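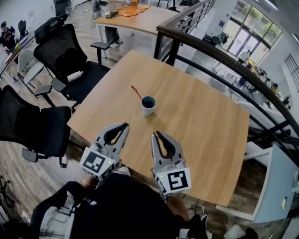
Open day demo with hand-held grippers – is a cup of coffee too hard for visitors?

Posted by Pesstead

Helping run our open day in August, upstairs on the mezzanine. Plan is to let visitors have a go with the hand-held grippers, one in each hand, cup on a square table, stirrer in it. Pick up the stirrer, stir, put it down, slide the cup over. Sounds easy, isn't. I've had maybe 15 goes myself and my left hand is hopeless.

What I need to know:
How long per person? We're expecting roughly 800 through the doors, obviously not all of them upstairs.
Real drink in the cup or leave it dry?
Anyone done this with kids? Do their hands even fit?

Budget is pretty much nil. Need to lock it in by Friday so any thoughts welcome, ta.

Irwood
2024-02-07

Did nearly the same thing at our open day. Go with a real drink, but cold and only half full. An empty cup tips as soon as a pad brushes it, bit of weight helps a lot. Paper towel within reach, and more than you think.

Time – we allowed five minutes each and it blew out straight away. The talking is what kills you, everyone wants to know what the square markers are for. Stick a sheet on the wall explaining them and let people read it in the queue.

Other things
– tape a cross on the table where the cup starts, otherwise you're forever resetting it by eye
– put your own left hand in first and show them the angle. People come in from straight above and knock the stirrer out
– keep the queue off the railing side. We had ours along there and it was a squeeze, prams especially
– swivel chairs out of the way, kids will spin on them the whole arvo

Kids from about ten up were fine on ours, littlies needed a grown-up on one gripper. Depends on the grip size of yours tho so try it beforehand with a real child.

Trornano

just use blocks. much easier

Shibata

Disagree with blocks, we had them one year and people wandered off after 30 seconds. Everybody knows what stirring a coffee should feel like so they get why it's hard.

Would add, charge evrything the night before and have somebody on the stairs letting up a few at a time. And decide now if you're recording the visitors' goes. If you are you need a sign at the bottom of the stairs saying so, plus an easy way to say no thanks. We left ours til the morning and ended up with texta on the back of a box.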